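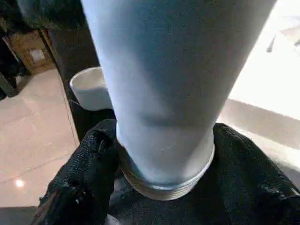 Slide 1. Pale blue bottle, matte finish, with the metal neck ring and its thread.

Threads, seals and drying: keeping shared bottles in service
Speaker notes, Cindov facilities session, 14/01/2026

SLIDE 1. Opening

Leave the slide up while people sit down. Start with the ring. Most talks about reusable bottles are about the body: what it is made of, how long it holds a temperature, what it does in a dishwasher. My subject is the neck. Of the complaints logged by the Herden office last year, the majority concerned leaks, smell or a lid that would not go on straight, and all of those are neck problems.

Say what the talk covers: the thread, the seal, the outside finish, the washing sequence, drying, and the inspection card. Say what it leaves out: purchasing, branding, and the question of whether people should bring their own. Purchasing has its own session after lunch.

Ask for questions at the end of each part. The drying part always runs over.

SLIDE 2. Terms

Go slowly here. The room will include kitchen staff, office managers and at least a few people who were told to attend.

Neck: the narrow part that carries the thread.
Thread: the ridge that the lid follows. It may be formed in the body or carried on a separate ring.
Land: the flat lip the seal presses against.
Seal: the ring of soft material inside the lid. Some lids have a second one in the drinking spout.
Root: the bottom of the groove between two turns of the thread. Residue collects in the root.

Refer back to slide 1 for the thread. The ridges are easy to see there, and so is the change in surface between the matte body and the ring. Make the point that the border between finish and bare metal is a place to inspect on any bottle of this general type. Coatings chip first at an edge.

SLIDE 3. What goes wrong at the thread

Cross-threading. The lid is started at an angle, meets resistance and is forced. On a metal neck with a plastic lid, the lid loses. The damage is a flattened section at the start of the lid thread, and after that the lid will find the same wrong path again.

Correct method: set the lid on the neck, turn it backward until it drops slightly, then turn it forward. This takes a second or so and prevents most of the damage. Demonstrate with the sample, then pass it along the front row.

Residue. Milk, protein powder and fruit drinks dry in the root and act as a wedge. The lid feels tight before the seal has reached the land. The user concludes that the bottle is closed. It then goes into a bag with a laptop.

Overtightening. Common in the first few weeks of a new bottle. It compresses the seal permanently and makes later leaks more likely. The lid needs to be snug. If a second person cannot open it by hand, it was too tight.

Dropped on the neck. A dent in the body is cosmetic in most cases. A dent in the neck changes the shape of the land and cannot be corrected in a kitchen. Withdraw the bottle.

SLIDE 4. What goes wrong at the seal

Smell. Soft seals absorb odor. Coffee is the usual cause. Once a seal smells after a full wash and a full dry, replace it. Soaking delays the decision.

Black specks. These sit behind the seal, in the channel of the lid, where a brush does not reach while the seal is in place. The seal has to come out. Use a blunt plastic pick. Knives and paper clips cut the channel and leave a leak path that no new seal will close.

Wrong way round. Some seals have a flat side and a lipped side. If the drawing is missing, look at an unused lid of the same model before taking the old seal out. At Herden we now keep one untouched lid per model in the drawer as a reference.

Missing. More frequent than expected. The seal comes out for washing, goes down the drain or into the food waste, and the lid is put back without it. Check for presence before checking for condition.

SLIDE 5. The Cleno trial

State the conditions before the result. The Cleno trial used the bottles from the shared pool at the Thaler building, 435 in total, over one winter quarter. Each bottle went through the same inspection at intake and at the end. Staff at the sinks were given the washing sequence on the next slide and no other instruction.

We also ran a closure test on a bench, separate from the pool. One lid was opened and closed 3,000 times on one neck with clean water. The thread showed polishing but still closed properly. The seal was replaced twice during that run, both times for compression.

Limits of the bench test: clean water, straight starts, constant torque. It tells us that the thread itself is not the weak part under good handling. It says nothing about handling in a break room at eight in the morning.

If asked about other makes: we have no data. Do not extrapolate.

SLIDE 6. Washing sequence

Read this one out. It is on the handout, but people follow it better when they have heard it.

Empty the bottle and rinse it at once. An hour on the counter adds more work than the rinse takes.
Take the lid apart fully. Seal out, spout open.
Wash the inside with warm water, a little dish soap and a long brush. The brush must reach the shoulder, where the wall narrows to the neck.
Wash the thread with a small stiff brush, following the groove. Two full turns around the neck is enough.
Wash the land with a cloth. No abrasive pads on the land.
Wash the seal between finger and thumb, both sides.
Rinse everything, including the outside.

Comment on the outside finish. A matte surface shows grease from hands as darker patches under raking light. Dish soap and a soft cloth will remove it. Scouring powder will also remove it, together with the finish. Once polished to a shine, a matte area stays shiny.

Comment on the dishwasher. Follow the maker's marking on the base. Where there is no marking, wash by hand. High heat and strong detergent are hard on printed and coated surfaces and on adhesives, and a shared pool usually contains several kinds of bottle mixed together.

SLIDE 7. Drying

Expect discussion.

Neck down drains quickly and dries slowly. Water leaves in the first minute, then a film remains and the humid air inside has no way out, particularly if the bottle stands directly on a flat surface. Neck up dries the film but leaves whatever has not drained.

Our procedure uses both. Neck down on an open rack for the drain, then neck up for the rest of the period. The rack must hold the neck clear of the shelf. A folded towel does not count as a rack. It blocks the opening and passes lint to the thread.

Seals and lids dry separately, flat, in a shallow tray or a small bowl with space between the parts. Lids do not go back on until the bottle is dry inside. Check by looking down the neck against a light. A closed, damp bottle left over a weekend will smell on Monday regardless of how well it was washed.

Storage is lid off, or lid resting loosely across the neck if dust is a concern. The Thaler kitchen objected that this takes more shelf depth. It does — allow for it when the shelf is planned.

SLIDE 8. Handling at the counter

Short slide. Two points.

Carry by the body. Lifting a full bottle by the lid loads the thread at its weakest engagement, and if the lid was started crooked it will come away.

Keep bottles back from the counter edge. Tall bottles have a small base for their height. On a tile floor a fall onto the neck is usually the end of the bottle, as covered under slide 3. Empty bottles are knocked over more often than full ones, being lighter.

SLIDE 9. Inspection card

Hold up the card. It is printed on one side so that it can be taped above the sink.

Thread: clean in the root, no burrs to the fingertip.
Land: flat, no dents, no scratches running across it.
Finish near the neck: no flaking.
Seal: present, right way round, springs back when pressed.
Lid: starts straight, closes without force.
Leak check: half fill, close, lay on a dry paper towel for 3 minutes, look for a mark.

A bottle that fails on thread or land is withdrawn. A bottle that fails on seal gets a new seal and repeats the leak check. Flaking near the neck is also a withdrawal, since loose material can reach the mouth. Flaking elsewhere is noted on the card and looked at again at the next round.

Inspection is monthly for pool bottles. The January round is the long one, after the closure period, and should be scheduled before the building fills up again.

SLIDE 10. Spares

Order seals with the bottles, from the same supplier, at the same time. Matching a seal afterward by measuring it is possible but unreliable, because a used seal has already changed size. Store spares in a closed bag away from sunlight. Write the model on the bag — the parts look alike once they are loose in a drawer.

Lids are worth stocking in small numbers. Brushes wear out faster than either. Replace the thread brush when the bristles splay, as a splayed brush rides over the root.

Take questions. Handouts and cards are on the table by the door. The sample bottle has to come back to the front before the next session.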